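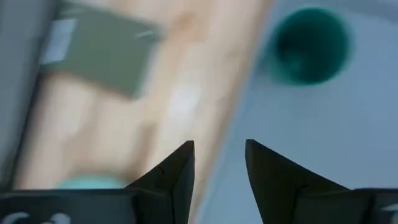
Close view, two black fingertips with the gap open, table behind out of focus.

Workshop notebook, June, started 7:40 in the morning

Sharpening, second part. I continue from the page with the oil stain on it.

I flattened the Varner stones again before doing anything else. The 200 stone was hollow in the middle, more than I wanted to believe. I drew a pencil grid on it and rubbed it on the glass plate with loose grit, and the lines in the center stayed visible for a long time. When all the lines were gone I drew the grid a second time, and this time it disappeared evenly. The 2000 stone was much better, only one low corner. I think it is the corner where I turn the chisel when I am in a hurry, so this is my own fault.

Then the plane iron of the old Essien jack plane. It came from the flea market in Trarnitberg and the back was never made flat by its former owner. There is a small belly behind the edge and two pits. One pit is far from the edge and I leave it alone. The other one is near the left corner and I will meet it after some years of grinding, maybe sooner.

Work on the back:
200 stone, short strokes, only the part near the edge. I stopped when the scratches reached from corner to corner.
2000 stone, same part, light pressure, plenty of water.
Strop, 60 strokes, only pulling.

On the strop I used the Woline paste, the green one. It is too dry now. I warmed it in my hand and put one drop of light oil on the leather, and after this it went on like a crayon. Paora says that I use too much of it in any case and that the leather should look dirty but not painted. He is probably right, my strop looks painted.

For the bevel I tried again without the guide. I am still not satisfied with freehand. The bevel becomes round, and I can see it when I hold the iron against the window. The light does not move across it at once, it rolls. I went back to the guide, and put the iron in the little wooden stop block so that it sticks out the same length each time. I must write the angle on this block with a pen, because there are now two blocks in the drawer and they look the same. (Done after lunch. The darker block is for chisels.)
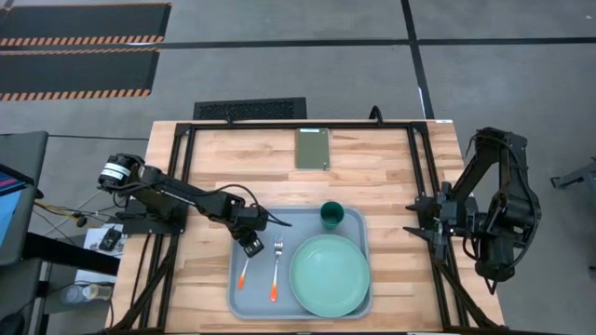
The burr was the most interesting thing today. On the coarse stone it came on the right side first and much later on the left, so the iron was not square in the guide, or I was pressing more with my right hand. I marked the bevel with a black felt pen and made 4 strokes. The ink was gone on the right side only. I moved both index fingers closer to the left corner and made the same test, and then the ink went away over the full width. After this the burr was even and I could feel it with the thumb everywhere.

I want to remember this: ink first, then strokes. I lost a lot of steel last winter by correcting a skewed edge that I had made myself.

Test cuts after stropping. End grain of pine, because pine is soft and it gets crushed when the edge is bad. First cut left white spots. I went back to the 2000 stone for a small secondary bevel, stropped again, and the second cut was clean and had a light shine. Long grain was no problem both times. I conclude that long grain is a bad test and I will stop using it, even if the shavings look nice.

Question for Paora Kerslake when he comes in: is it normal that the 2000 stone gets a gray skin which stops cutting? I rub it with the small dressing stone and it works again for a time, then the skin returns. He wrote in the margin some pages ago that he always keeps the mud on the stone. I wash it away. Perhaps we are both doing it correctly for different stones, his is softer than mine.

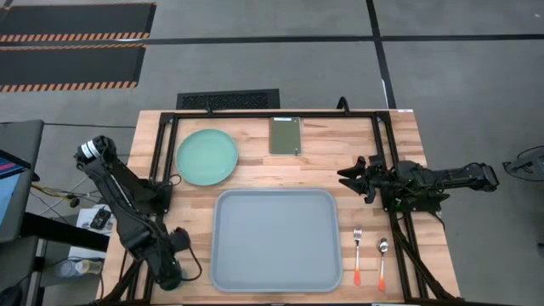
Mint plate behind the tray, to the left, both empty.

Answer from Paora, 15:20: keep the mud on the fine stone, wash the coarse one. He also lifted my guide and found that the wheel does not turn freely. There was dried mud in the axle. So the flat spot on the wheel is explained, and maybe also part of the uneven burr. I took the wheel out, cleaned it, one drop of oil, and it runs now. A new wheel should be ordered anyway.

Remaining:
The three narrow chisels, backs first.
Spokeshave iron, too short for the guide. I need a holder, a piece of hardwood with a saw cut could be enough.
Camellia oil is almost finished.
Change the water in the stone box, it smells.

I put the jack plane together and set the chip breaker back a little from the edge. It still chokes on the left side. I have not looked at the mouth yet.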